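Small kitchens, big afternoon: my visit to the Gekcombe open house

I almost didn't go. It was raining sideways, my bus was late, and I'd already eaten a pretty serious sandwich. But I've been living with a kitchen the size of a closet for 6 years now, and when the Gekcombe people announced an open house all about cooking in tiny spaces, well, I put on the ugly boots and went.

Gekcombe is in the old Iltura print works, up by the canal. You go in through a side door, up two flights of stairs (there is an elevator, I found it on the way out), and then you're in this long, bright room that smells like onions. I mean that as a compliment! They've split it into little kitchens down both walls, with low dividers between them, and you just wander in and out and poke at whatever you like. Open the drawers, try the faucets, sit on the stools. I sat on all the stools.

Admission was free but they gave everybody a numbered sticker at the desk for the door prize. Mine was 1165. I did not win the door prize.

The first person I talked to was Kartini Mandagi, who designed most of the layouts and had clearly been answering questions since morning, because she had a mug of tea in each hand and didn't seem to know which one was hers. I asked her the thing I always ask, where on earth do you put the cutting board, and she walked me straight over to a kitchen called Kusuma (they all have names) and pulled one out from above the cutlery drawer. It slides right over the drawer, so you're chopping where there wasn't any counter a second ago. I pulled it in and out so many times that a kid behind me asked if it was his turn yet.

Kusuma was my favorite of the bunch, I think. Narrow, kind of dark green, with open shelves up high and a rail for the towels. The one across from it, Cenar, was fancier and had a folding table that I could not get to fold. A man in a very nice raincoat couldn't get it to fold either, so I felt okay about that.

At three o'clock there was a cooking talk from Nuno Pinheiro, and that's what most of the crowd had come for. I got there with five minutes to spare and still ended up standing at the back next to the coats. His whole thing is that you can make a proper dinner with one electric pot, one knife and one bowl, and he made a bean stew with smoked paprika while he talked. He's funny, and he's also a messy cook, which made me like him more. Paprika everywhere. He told us he lived for 2 years in a room with no stove at all and got so tired of noodles that he started writing down everything he could cook in a pot on the windowsill. The list got up to 49 dishes before he moved out.

I had a paper cup of the stew and then, okay, another one. Somebody asked if you could do rice pudding that way and he got so excited that he forgot to finish the stew story, so I still don't know what goes in at the end. Lemon? I'm guessing lemon.

After the talk I went back for one more lap, now that the room had thinned out and you could get near the counters. 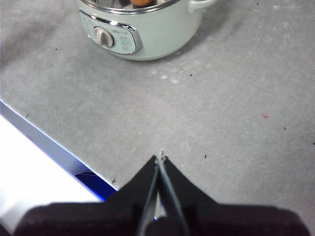 I've been eyeing those little electric pots for ages, and I have to say the mint green is really working on me. I like a plain round knob, too - my rice cooker has a panel of buttons that beep at me, and I've never figured out what half of them do. A gray counter is a good match for that color. I'd been set on white for my own place, but my white shelf shows every single drip of coffee, so gray has moved way up the list.

I asked Kartini on my way out about buying just the sliding board, without a whole kitchen attached to it. She said they're thinking about it, and wrote my email on the back of her hand, so we'll see.

If you go, wear layers, it's warm up there once the cooking starts. There's another open house coming in April, with baking this time, and the sign-up sheet is at the front desk. I put my name down for the afternoon.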